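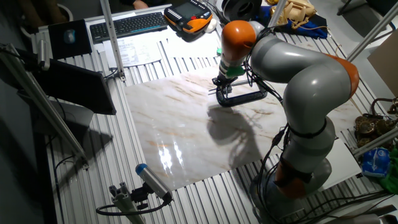
4장. 발신자 확인 기능 설정

이 장에서는 Prulto 통화 차단기를 가정용 유선전화에 연결한 뒤 허용 목록, 차단 목록, 안내 음성, 보호자 알림을 설정하는 절차를 설명합니다. 본체 설치와 전원 연결은 2장, 전화선 배선은 3장을 참조하십시오. 본 내용은 2019년 7월 9일 배포된 펌웨어를 기준으로 하며, 이전 펌웨어에서는 메뉴 이름과 순서가 다를 수 있습니다.

4.1 시작하기 전에

다음 사항을 확인하십시오.

- 본체 전면의 상태 표시등이 녹색으로 켜져 있어야 합니다. 주황색이면 전화선이 인식되지 않은 상태입니다.
- 통신사의 발신번호 표시 서비스에 가입되어 있어야 합니다. 가입되지 않은 회선에서는 모든 전화가 '번호 없음'으로 처리됩니다.
- 관리자 암호가 필요합니다. 초기 암호는 본체 밑면 라벨에 인쇄되어 있습니다.

주의: 설정 중에는 수신 전화가 차단기를 거치지 않고 전화기로 바로 연결됩니다. 설정을 마칠 때까지 모르는 번호의 전화에 주의하십시오.

4.2 관리자 암호 변경

1. 본체의 [메뉴] 버튼을 3초간 누릅니다.
2. 화면에 '암호 입력'이 표시되면 초기 암호를 입력하고 [확인]을 누릅니다.
3. [시스템] > [암호 변경]을 선택합니다.
4. 새 암호를 두 번 입력합니다.
5. '저장됨'이 표시되면 [뒤로]를 눌러 첫 화면으로 돌아갑니다.

참고: 생년월일, 전화번호 뒷자리, 연속된 숫자는 암호로 등록되지 않습니다.

주의: 암호를 전화로 묻는 사람에게 알려 주지 마십시오. Prulto 고객지원은 원격 점검을 할 때도 관리자 암호를 요구하지 않습니다. 암호를 잊은 경우 4.8의 초기화 절차를 따르십시오.

4.3 허용 목록 등록

허용 목록에 있는 번호는 안내 음성 없이 바로 연결됩니다. 최대 112개까지 저장할 수 있습니다.

직접 입력하는 경우

1. [목록] > [허용] > [추가]를 선택합니다.
2. 지역번호를 포함한 전체 번호를 입력합니다. 하이픈은 입력하지 않습니다.
3. 이름을 입력합니다. 이름을 비워 두면 수신 시 번호만 표시됩니다.
4. [저장]을 누릅니다.

통화 기록에서 등록하는 경우

1. [기록]에서 해당 통화를 선택합니다.
2. [허용에 추가]를 누릅니다.
3. 표시된 번호가 맞는지 확인하고 [저장]을 누릅니다.

주의: 발신번호는 조작될 수 있습니다. 금융기관이나 관공서의 대표번호는 허용 목록에 넣지 않을 것을 권장합니다. 해당 기관과 통화해야 할 때는 통장, 고지서 등 이미 보유한 문서에 적힌 번호로 직접 거십시오.

참고: 가족의 휴대전화 번호가 바뀌면 이전 번호를 목록에서 삭제하십시오. 새 번호는 당사자를 직접 만나거나 기존에 알던 다른 연락처로 확인한 후 등록하십시오.

4.4 차단 목록 등록

차단 목록의 번호에서 전화가 오면 벨이 울리지 않고 통화가 종료됩니다. 기록에는 '차단'으로 남습니다.

1. [목록] > [차단] > [추가]를 선택합니다.
2. 등록 방식을 선택합니다.
 - 번호: 입력한 번호와 완전히 일치하는 전화를 차단합니다.
 - 앞자리: 입력한 숫자로 시작하는 모든 전화를 차단합니다.
 - 번호 없음: 발신번호가 표시되지 않는 전화를 차단합니다.
3. 번호 또는 앞자리를 입력하고 [저장]을 누릅니다.

통화 중에 차단하려면 본체 오른쪽의 빨간색 버튼을 누릅니다. 통화가 끊기고 상대 번호가 목록에 추가됩니다. 발신번호가 없는 통화에서는 끊기만 하고 등록은 하지 않습니다.

같은 번호가 허용 목록과 차단 목록에 모두 있으면 허용 목록이 우선합니다. 앞자리 차단도 마찬가지입니다.

주의: 앞자리를 두 자리 이하로 지정하면 병원이나 관리사무소의 전화까지 차단될 수 있습니다.

4.5 안내 음성 설정

두 목록에 모두 없는 번호에는 안내 음성이 재생됩니다. 발신자가 이름을 말하고 우물 정자(#)를 눌러야 벨이 울립니다.

1. [음성] > [안내 음성]을 선택합니다.
2. '기본', '짧게', '직접 녹음' 중 하나를 선택합니다.
3. '직접 녹음'을 선택한 경우 신호음이 울린 뒤 본체 마이크에 대고 말합니다. 녹음을 마치려면 [확인]을 누릅니다.
4. [대기 시간]에서 발신자의 응답을 기다리는 시간을 지정합니다. 기본값은 37초입니다.

대기 시간이 지나면 통화가 자동으로 종료됩니다.

주의: 직접 녹음할 때 이름, 주소, 혼자 거주한다는 사실, 외출 시간을 넣지 마십시오.

4.6 보호자 알림

보호자 알림을 켜면 다음 중 하나가 발생했을 때 지정한 휴대전화로 문자 메시지가 전송됩니다.

- 같은 번호에서 하루에 세 번 이상 안내 음성 단계에 도달함
- 허용 목록에 없는 번호와의 통화가 설정한 시간을 초과함
- 본체의 전원 또는 전화선이 분리됨

설정 절차는 다음과 같습니다.

1. [알림] > [보호자]를 선택하고 관리자 암호를 입력합니다.
2. 보호자의 휴대전화 번호를 입력합니다. 두 명까지 등록할 수 있습니다.
3. 보호자의 휴대전화로 전송된 확인 번호를 본체에 입력합니다.
4. 알림을 받을 항목을 선택하고 [저장]을 누릅니다.

참고: 통화 내용은 녹음되거나 전송되지 않습니다. 문자에는 시각, 상대 번호, 알림 종류만 포함됩니다. 전원 분리 알림은 내장 배터리가 충전된 상태에서만 전송됩니다.

4.7 동작 시험

1. 허용 목록에 등록된 휴대전화로 유선전화에 겁니다. 벨이 바로 울려야 합니다.
2. 목록에 없는 휴대전화로 겁니다. 안내 음성이 들려야 합니다.
3. 이름을 말하고 #을 누릅니다. 벨이 울리고, 수화기를 들면 녹음된 이름이 재생되어야 합니다.
4. 수화기에서 [1]을 누르면 연결, [2]를 누르면 거절, [3]을 누르면 거절 후 차단됩니다.
5. 시험에 사용한 번호가 차단 목록에 남아 있으면 삭제합니다.

2단계에서 안내 음성 없이 벨이 울리면 전화기가 본체의 PHONE 단자가 아닌 벽면 단자에 직접 연결되어 있는지 확인하십시오. 전화기가 두 대 이상인 가정에서는 모든 전화기를 본체 뒤에 연결해야 합니다.

4.8 초기화 및 오류 코드

초기화하면 두 목록, 녹음한 음성, 보호자 번호가 모두 삭제됩니다. 통화 기록은 551건까지 보관되며 이 역시 삭제됩니다.

1. 전원 어댑터를 분리합니다.
2. [메뉴]와 빨간색 버튼을 함께 누른 채 어댑터를 다시 연결합니다.
3. 표시등이 깜박이면 두 버튼에서 손을 뗍니다.
4. 첫 화면이 나타나면 4.2부터 다시 설정합니다.

E1: 전화선 없음. LINE 단자를 확인하십시오.
E2: 발신번호 정보 없음. 통신사에 서비스 가입 여부를 문의하십시오.
E4: 목록 저장 공간 부족. 사용하지 않는 번호를 삭제하십시오.
E7: 알림 전송 실패. 보호자 번호를 다시 확인하십시오.

E7이 반복되면 설정을 변경하지 말고 구입처 또는 Ferraro 서비스 창구에 본체 일련번호를 알려 주십시오.

다음 장: 5장. 인터폰 연동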